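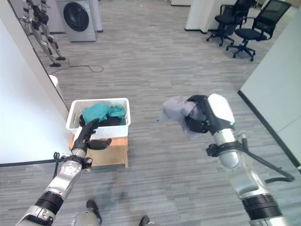 4. Setting up the sorting station

This section covers the placing of the Vollus two-arm unit at a sorting station, the first run, and the changes to staff duties that take effect once the unit is in service. It applies to the laundry room at the Cabanatuan site. Sites running Reteo control software earlier than version 3 should complete section 2 first.

4.1 Before you start

Only staff who have signed the Plurker induction sheet may carry out the steps in 4.2 and 4.3. Other staff may load and clear baskets as set out in 4.5.

You will need:
the station key
one basket stand
two slotted baskets
a bag of mixed test garments, dry
the shift log

CAUTION: Remove pins, badges and coins from the test garments. Small hard objects can lodge between the finger joints.

4.2 Placing the stand and basket

1. Turn the station key to HOLD. The arms stay where they are and the hands keep their grip.
2. Place the stand on a flat part of the floor with all its legs level. Do not stand it across a lifted carpet tile or a cable.
3. Put an empty basket on the stand. The long side must face the unit and the rim must be level.
4. Check that the basket cannot slide. If it does, fit the non-slip mat supplied with the stand.
5. Clear the floor on both sides of the stand for a distance of 90 cm. Chairs, bins and spare baskets must be outside this area.
6. Route any trailing cable behind the unit and away from the path to the washing machine.
7. Add the test garments until they reach the rim. Do not press them down.

Note: Folded garments are harder for the unit to separate than garments dropped in at random. Do not fold or stack items before they reach the station.

Note: Dark items at the bottom of a basket are sometimes missed on the first pass. The unit makes a second pass before reporting the basket as clear.

4.3 First run

1. Stand outside the cleared area and turn the station key to RUN.
2. On the Reteo panel, choose Station, then Teach Basket. The unit looks at the basket and stores its position.
3. Choose Single Item. The unit takes one garment, lifts it clear of the rim and pauses.
4. Check that the garment hangs freely and is not caught on the basket or on the other arm.
5. If the garment is caught, turn the key to HOLD before reaching in. Free the cloth by hand, then choose Resume.
6. Repeat steps 3 and 4 until 22 garments have been lifted. Enter the number of stops in the shift log.
7. If there were more than 2 stops, repeat 4.2 from step 2.

CAUTION: Do not pull a garment out of a closed hand. Use Release on the panel. If Release has no effect, use the manual procedure in section 7.

4.4 If the stand is moved

Teach Basket must be repeated each time the stand is moved, including for floor cleaning. Mark the position of the legs with floor tape to shorten the check. The tape does not replace the teach step.

4.5 Changes to staff duties

The following apply from the first full shift after set-up.

Sorting. Staff no longer sort mixed loads by hand at this station. Delicate items, and anything soiled enough to need gloves, are still taken out by hand before the basket goes on the stand.

Loading. One person per shift is named as station lead. The lead brings baskets to the stand, answers stops and keeps the log. The lead may also run the washing machines but may not cover the front counter at the same time.

Breaks. The unit must be on HOLD when no inducted person is in the room. Breaks are not to be shortened to keep it running.

Rotation. No one is to act as station lead for more than 3 hours without a change of task. In trials, staff reported that waiting for stops was more tiring than the sorting it replaced, and the limit was set on that basis.

Records. The log lists stops, not names. Stop counts are used for servicing and must not be used to assess individual staff.

Note: Hours freed from sorting at Cabanatuan have been moved to mending and checking finished work. Staff who wish to be trained for either should ask their shift supervisor before the September rota is issued.

4.6 End of shift

1. Let the unit finish the item it is holding, or choose Release.
2. Turn the key to HOLD, then to OFF, and remove it.
3. Take the basket off the stand and empty it.
4. Wipe the fingers of both hands with a dry cloth. Remove lint from the joints with the soft brush.
5. Sign the log and return the key to the key safe.

Go to section 5 for charging and overnight storage.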